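Rindeck Tabletop: a small picture set of everyday things on a light wood table

README, June edition
Kept by Vratislav Lukáč
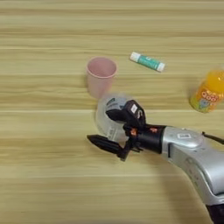
Pink cup, glue stick and a bottle of Qoo on the light wood table.

Welcome, and thank you for taking a look! Rindeck Tabletop is a collection of 171 pictures of ordinary household things standing or lying on a table. I started it as a companion to the Bralness word cards, which a few of us use when we teach everyday vocabulary to grown-up learners, and it has slowly turned into something I'm rather fond of in its own right. The cards have one object each on a plain white background, and they do their job, but a real table usually has a cup next to something that has no business being next to a cup - and that is where the interesting sentences come from.

What's in the folder

The pictures are sorted into 4 folders by the kind of thing that matters most in them:

drinks - cups, mugs, bottles, cartons
desk - glue sticks, pens, tape, erasers
kitchen - spoons, bowls, lids, small jars
mixed - anything with things from two or more of the other folders

The picture at the top of this page lives in mixed. Every picture is in one folder only, so if you are after cups, please do look through mixed as well as drinks. I know this is a bit of a nuisance. I tried putting copies in both places last year and ended up correcting the same label twice, and then forgetting which copy I had corrected.

Labels

Each picture has a line in labels.txt with the names of the things, a color or two, and a short note on where they are. For the top picture the line reads:

cup (pink, plastic, upright, open); glue stick (teal-green label, white ends, lying down, diagonal); drink bottle (orange juice, label reads Qoo, at right)

I try to use the word you would use if you were asking someone to pass you the thing. So it's "cup" and never "drinking vessel," and "glue stick" even when the label on it is in a language I can't read. Brand names go in only when they can be read in the picture. Colors are the plain ones, with a second word allowed where it really helps. Teal-green was argued over on a Friday evening with Charvát, who wanted plain green, and I gave in on several other labels to keep that one.

"Upright" and "lying down" get their own place in the line, as learners ask for these words all the time. A glue stick is a lovely thing to practice with: it can stand on its end or lie flat, and it can point straight at you or sit at an angle.

Things to know before you use it

Light wood is the usual background, and the stripes of the grain can be quite strong. If you print in black and white, pale things (a pastel cup, for instance) lose a good deal of their charm, so I'd suggest color for those.

Some things run past the side of the picture. I label them anyway as long as you can tell what they are, and for the bottle above that was an easy decision.

The desk folder is the thinnest of the lot. I would be very glad of more scissors, rulers and paper clips.

There are 7 pictures where I wasn't sure of the name of something. These have a question mark after the word in labels.txt. Please write if you know better!

Using the set in a lesson

My own favorite is the simplest. Show one picture for a short while, cover it, and ask everyone to say what was on the table and what was next to what. With beginners I stay with names and colors. With people who have been coming for longer, we move on to "to the left of" and "farther back," and those can easily fill 5 minutes for a single picture once people start disagreeing.

The Mirex worksheet pack uses an older copy of the labels, so a few words won't match. The list in changes.txt shows which ones.

Sharing

Please copy, print and cut up the pictures for teaching as you like. If you pass the whole set along, keep this README with it, and send corrections to me with the folder name and the line from labels.txt as it stands now.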